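Bristia Maple Strip Board

Home > Kitchen > Boards and Blocks > Bristia

Made to order at our Histthorpe workshop. Supplied with a tin of Dovhaniuk board wax and a care card.

The Bristia is our plain rectangular board for people who want one good board that stays out on the worktop. It is glued up from strips of maple, planed flat on both faces and sanded by hand along the edges. There is no juice groove, no handle cut-out and no logo burned into the face. Either side can be used.

We make it in two sizes. The standard board suits most kitchens and will sit across a normal sink. The large board is for bread, pastry and big joints of meat, and it is heavy enough that you will want both hands to lift it.

Details

Timber: maple, in glued strips
Thickness: 3 cm
Finish: food-safe oil, two coats, then wax
Edges: lightly rounded
Feet: none as standard, rubber feet on request
Lead time: 13 working days

Colour and grain

Maple is a pale wood and it darkens a little with use. The strips in any one board come from more than one plank, so you will see small changes of shade from strip to strip. We match them by eye at the bench but we don't stain or bleach anything. If you are buying a second board to go with one you already have, tell us when you bought the first. An older board will have turned more honey-coloured and the new one will look light beside it for a few months. 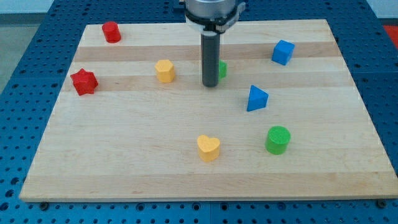 Can I put the board in the dishwasher?

Please don't. The heat and the long soak will open the glue lines and the board will cup. Wash it with warm water and a little washing-up liquid, wipe it with a cloth and stand it on its edge to dry.

Oiling and waxing

The board arrives ready to use. After that, oil it when the surface starts to look dry or feels rough under your hand. In a busy kitchen that may be once a month, in a quiet one a few times a year. Put on a thin coat of food-safe mineral oil, leave it overnight and wipe off what is left. The Dovhaniuk wax goes on top once the oil has soaked in. Don't use olive oil or sunflower oil, as both go sticky and start to smell.

Smells from onion or garlic can be shifted with half a lemon and some coarse salt. Rub, rinse and dry.

Knife marks are normal. If they bother you, go over the face with fine sandpaper, along the strips and never across them, and then oil it again. Boards that have had very heavy use can come back to us to be planed. We charge for this by size and can usually do it twice before the board gets too thin.

Will it warp?

Any solid wood board can move if one face gets wetter than the other. Oil both faces, turn the board over now and then, and keep it away from radiators and the side of the cooker. If yours does cup slightly, lay it hollow side down on a flat surface for a couple of days - it will often come back by itself.

Options

Rubber feet, fitted in the workshop. A board with feet can only be used on one side.
Hanging hole, drilled in one corner. Standard size only.
Spare tin of Dovhaniuk wax.

Delivery and returns

Boards are sent by tracked courier in a cardboard sleeve. Collection from Histthorpe is free, any time after 10 am, but please ring first. Unused boards can be returned within 90 days for a full refund, apart from those with feet or a hanging hole.

The Bristia was drawn up by Solomiia Boiko and replaces the Noneck paddle board, which we stopped making in January. We still plane and repair Noneck boards. For repairs, trade orders or sizes not listed, ask for Melaniia Hrytsenko.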